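Why Wood Has Stripes
Wirnus Science Pages for Young Readers, Materials, Part 3
By Svenja Stöckli

Wood is made by trees, and it keeps a record of how the tree grew. The stripes on a shelf, a door or a chopping board are part of that record. They are called grain. This part covers what grain is, how it forms, why the same tree can give boards with different patterns, and why wood changes size with the weather.

Words in this part

Bark: the outer covering of a tree.
Cambium: a thin layer of living cells, just under the bark, where new wood is made.
Cell: one of the very small units that living things are built from.
Earlywood: the wood a tree makes in spring.
Latewood: the wood a tree makes later in the growing season.
Sapwood: the younger wood toward the outside of the trunk. It carries water.
Heartwood: the older wood toward the middle. It no longer carries water.

Where new wood comes from

A tree does not grow the way a person does. If you hammer a nail into a trunk at the height of your shoulder and come back many years later, the nail will be at the same height above the ground. (Please do not do this. It harms the tree and can ruin a saw blade.) The trunk gets thicker, but the part you nailed does not move up. A tree gets taller only at the tips of its branches and at its top.

Thickness comes from the cambium. This layer goes all the way around the trunk, the branches and the larger roots, like a sleeve. The cells in the cambium divide. Those that end up on the inside become wood, and those that end up on the outside become part of the bark. More cells go to wood than to bark, so most of a trunk is wood.

Most wood cells are long and thin, like drinking straws. They stand upright in a standing tree. Once a straw-shaped cell has finished growing and its walls have hardened, it dies. The empty cell is still useful. Water from the roots moves up through it to the leaves, and its stiff walls help hold the tree up. Even in a living tree, then, most of the wood is made of dead cells.

How a ring forms

In places with a warm season and a cold season, the cambium does not work at the same speed all year. In spring there is usually plenty of water, and new leaves need a lot of it. In pine, spruce and other trees with needles, the spring cells are wide and have thin walls. This is the earlywood. It looks pale.

Later in the season, growth slows. The new cells are narrower and their walls are thicker. This is the latewood. There is more wall and less empty space in it, so it looks darker. By November in most cold regions the cambium is resting, and no wood is added until spring.

One pale band and one dark band together make one year. On a stump, these bands show up as rings. The newest ring is next to the bark and the oldest is in the middle. A stump with 68 rings came from a tree that grew for 68 years at the height where it was cut. The whole tree was slightly older than that, as a seedling needs time to reach the height of the saw.

Wide rings and narrow rings

Rings in the same tree are not all the same width. A wide ring often means a good year, with enough water, light and warmth. A narrow ring can mean a dry year, a cold summer, an insect attack, or a neighbor tree that grew tall and blocked the light. One narrow ring on its own does not tell you which of these happened. Scientists compare many trees from the same area. If all of them have a narrow ring in the same year, the weather is the likely cause.

Some trees in warm, wet places near the equator grow at nearly the same speed all year. Their rings can be very faint, or they may have no clear rings at all. Wood from these trees still has grain, because its long cells still run in one direction.

From rings to stripes

A ring on a stump is only the cut end of something larger. In the standing tree, each year of growth is a tall, hollow cone. The cones fit over one another like a stack of paper cups, with the newest on the outside. When a saw cuts straight across the trunk, it slices through the cones and you see circles. When it cuts along the trunk, it slices them lengthwise and you see lines.

You can test this with modeling clay. You need clay in two colors, a rolling pin, and a piece of thread.

1. Roll each color into a flat sheet of the same thickness.
2. Put one sheet on top of the other.
3. Roll both sheets up together tightly into a log.
4. Hold the thread tight and push it straight down through the log, near one end. Look at the cut end.
5. Stand the rest of the log up and cut it from top to bottom, through the center. Look at the long cut face.
6. Take one half and slice a thin piece off its rounded side, again from top to bottom.

The cut in step 4 shows a spiral, which is close to the rings on a stump. The cut in step 5 shows straight, narrow stripes. The cut in step 6 shows fewer and wider bands. A real trunk narrows toward the top, so a board cut there often shows curved shapes like tall arches. Your clay log is the same width all the way up and will not make good arches unless you squeeze one end first.

Sawmills choose between these cuts. A board cut so that the rings meet its face at a steep angle is called quartersawn. Its stripes are fine and nearly straight. A board cut so that the rings lie nearly flat to its face is called plainsawn, or flatsawn. It shows arches and wide bands. Plainsawn boards are quicker to cut and waste less of the log, so they usually cost less.

Knots

A knot is the base of a branch. The branch began near the center of the trunk when the tree was young. As the trunk got thicker, new wood grew around the branch and closed it in. If the branch was alive, its wood and the trunk wood grew together, and the knot is tight. If the branch had already died, the trunk grew around it without joining, and the knot may fall out of the board and leave a hole.

Grain bends around a knot. Wood is weaker where the grain bends, so builders check where the knots are before they use a board to carry weight.

Strong one way, weak the other

Think again of drinking straws, this time glued side by side in a bundle. It is hard to pull the bundle apart from end to end, since you would have to tear every straw. Pulling one straw away from the next is much easier. Wood behaves in much the same way. It is strong along the grain and splits easily between the cells. An ax splits a log quickly from the end and slowly from the side.

Plywood is built around this fact. Thin sheets of wood are glued in a stack, and the grain of each sheet runs across the grain of the sheet below it. The finished panel is strong in both directions, and it is hard to split.

Wood and water

The walls of wood cells take in water from damp air and give it up to dry air. This goes on after the tree is cut, after the board is sawed and after the furniture is finished. Varnish slows it down but does not stop it.

The amount of water is given as a percentage called moisture content. Suppose a short beam weighs 2,176 grams. It is then dried in an oven until it stops losing weight, and now weighs 1,940 grams. The difference is the water. Divide the weight of the water by the weight of the dry wood, then multiply by 100. The answer, to the nearest whole number, is 12 percent. Wood kept in a dry heated room may hold less than this, and a living tree holds far more.

When cell walls take in water, they get thicker, and the board swells. It swells mainly across the grain. Along the grain it hardly changes at all. For this reason a wooden door may stick in a damp summer and open easily in winter, while its height stays nearly the same.

Furniture makers plan for this movement. The top of a solid wood table is often held to its base with small clips that can slide, or with screws in long slots. The top can then get wider and narrower during the year. If it were glued down tightly on all sides, it could crack along the grain.

To find out which way a tabletop will move, look for the direction of the lines. 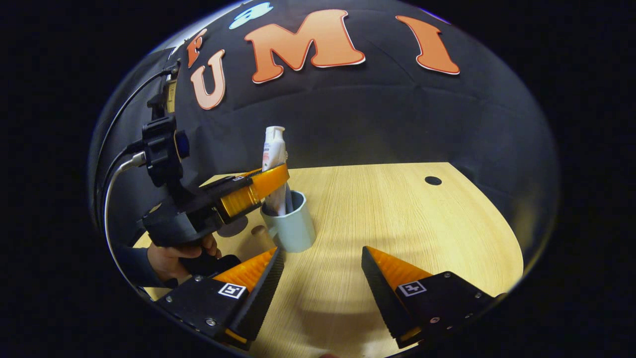 The top will swell and shrink across those lines, from one side of the stripes to the other. Press a ruler flat on the wood and measure in that direction on a damp day and again after a long dry spell. On a small table the change may be less than the thickness of a coin, so measure at the same spot both times and write the numbers down.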